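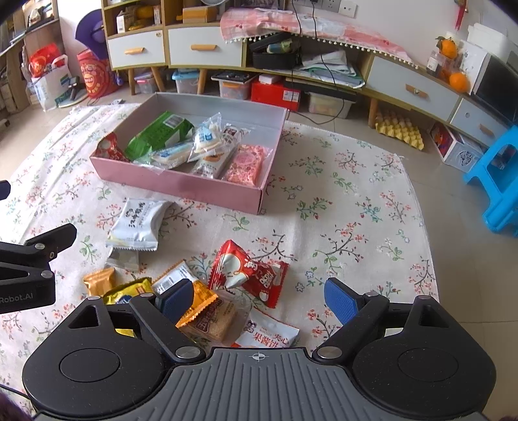 The pink box, part filled. May 2022.

I have never believed in the snack box. Every magazine I pick up says that if you put all your treats in one nice container you will eat fewer of them, and every October I find another empty container at the back of a cupboard. Derek Ackroyd swears by his. Derek also swears by cold baths.

Still, the pink one was going spare, so I gave it a go on the flowery cloth. The big green packet went in first, then the pastries in their clear wrappers, and whatever was left had to wait its turn in front. I was told to sort by size. Herman Hidayat says sort by date, and he may have a point, though half of these dates are printed so small that I gave up.

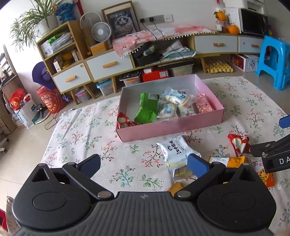

My main complaint is the little ones. Small wrapped sweets slide under everything and you forget you own them, which I suppose is how the system is meant to save you money. The red packets at least are easy to spot. I'm also not convinced that a box with no lid counts as storage — it's a plate with sides.

The Enardale shop sells a divided tray for this, 6 sections, and I nearly bought one. Then I remembered the cutlery tray. I'll give the box 2 weeks and see what's left in it.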